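3.2 Collecting the demonstrations

All of the training examples were gathered on one workcell over a single October. The arm carries one straight finger in place of a two-jaw gripper, so every task in the set is solved by pushing. We chose pushing for two reasons. It needs little hardware, and a person with no background in robotics can learn to do it well in one sitting. The blocks were printed in our own workshop in plain colours and simple shapes, and they sit on a wooden board laid over the perforated table.

Four operators took part. Each worked in sessions of two hours, with a break at the halfway point. An operator stood at the side of the table and steered the finger with a hand controller, while a second person watched the recording and read out the next instruction. Telmo Quintana wrote the first list of instructions, and Saturnino Sepúlveda cut it down after the pilot sessions, when we found that operators read some of the longer sentences in different ways. "Put the star with the cylinder" is clear enough when there is one star on the board. With two it is not, and the final list names the colour each time.

We did not reset the board between instructions. The place where one push ended became the starting point for the next, and the operator carried on until the session was over or a block went over the edge. This saved a good deal of time. It also gave us layouts that we would not have thought to set up by hand, such as blocks jammed against one another in a corner, or one block left a long way from the rest. In our earlier Plikham set, where the layout was reset after each push, tight groups of this kind were rare, and the learned policy handled them badly.

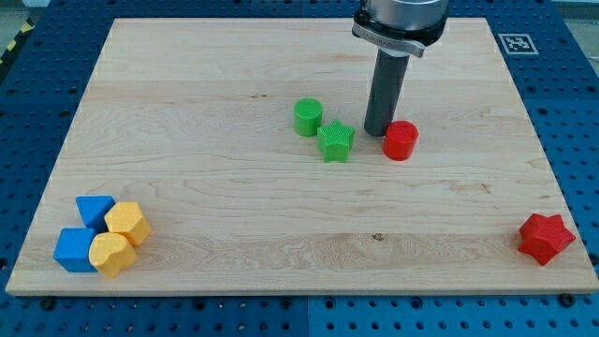 Figure 3. Coloured blocks on the board during collection, with the pushing finger lowered.

Recordings were labelled afterwards with the Skander tool. The labeller watched each stretch of video and wrote one short sentence saying what had been done, without seeing the instruction that the operator had been given. Where the two disagreed, we kept the labeller's sentence and dropped the original. Stretches shorter than five seconds were thrown out, as were those in which the finger never touched a block.

One in eight recordings was held back for testing. We split by session and not by single push, because neighbouring pushes share most of their layout and would have made the test too easy. Failed attempts stayed in the training part if the operator went on to correct them. The effect of removing these corrections is reported in Section 5.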